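Six hours at Nilenthorpe yesterday for a flight that takes 50 minutes. Writing this fast before work so forgive the state of it.

Booked the early Mondal Air hop because the train was going to be 113 quid and the flight wasn't. You know how this goes. Up in the dark, taxi, security queue (short, fine), gate 5 by half six. Turboprop sat right outside the window with its steps down. Lovely. Then a man in a yellow jacket walked round the left propeller twice and I thought, ah.

First announcement - slight delay, technical. Second announcement - same words, slower. Third one they let us go back through to the cafe, so that was that.

For anyone who doesn't use the place: Nilenthorpe had two airlines till last spring. Now just Mondal, three aircraft, and when one's poorly there isn't a spare. They've got a fourth on order apparantly. Secondhand, coming from somewhere warm. Kwadwo reckons November. Kwadwo Abugri that is, old flatmate, knows more about regional aeroplanes than is good for him. I messaged him the registration and he came back within a minute with its age, who had it before, and what colour the seats used to be. Seventeen years old. He says that's nothing for a turboprop. Didn't feel like nothing at half past eight with a cold tea.

Snacks on board are still free by the way. Still one each. 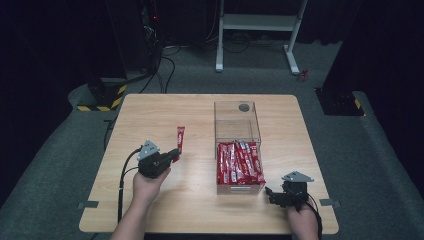
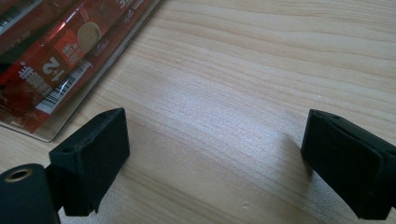
Red wrappers and pale wood.

Anyway. The flight. They brought another aircraft over from the Miment run, which meant the Miment lot got bumped to the afternoon, which meant a fair bit of shouting at the desk. I felt bad for the girl on it. She'd been handed a list of names and no answers. Did her best, gave out vouchers, apologised to a toddler.

Voucher was for five pounds. A toastie is more than that. I asked could I put two together with the chap next to me and get one toastie and one coffee between us and the till wouldn't have it. So he had crisps, I had a banana, and we each lost the change. His name was Ebenezer Alhassan and he does this route every fortnight for work. Third big delay since summer, he said, and he's started packing sandwiches. Sensible man.

Boarded at ten to twelve. Over 3000 feet before I'd got my belt comfy, or so the captain told us - chatty sort, pointed out the reservoir and the big Garden sign on the roof of the old nursery, the one painted for pilots back when there was a flying club. I've flown that way loads and never once spotted it. Sit on the right going out if you want to see it. Row four or further back, otherwise you get engine.

Bit bumpy over the hills, nothing awful. Landed, no bags to wait for, missed my meeting entirely. Did it on the phone from a bench by the bus stop instead, which I could have done from bed.

Claim form: you want the one on the Mondal site under "after you fly", not the one under "help", which just loops you back to the front page. Keep your boarding pass. They asked for a photo of mine and I'd already folded it round some chewing gum. Sent it anyway, gum removed. No reply yet.

Would I use them again? Well yes, I'm booked on the 17th. It's still quicker than the train when it works and teh view is nice. But I'm taking sandwiches.

Will update if the claim comes through. Right, bus.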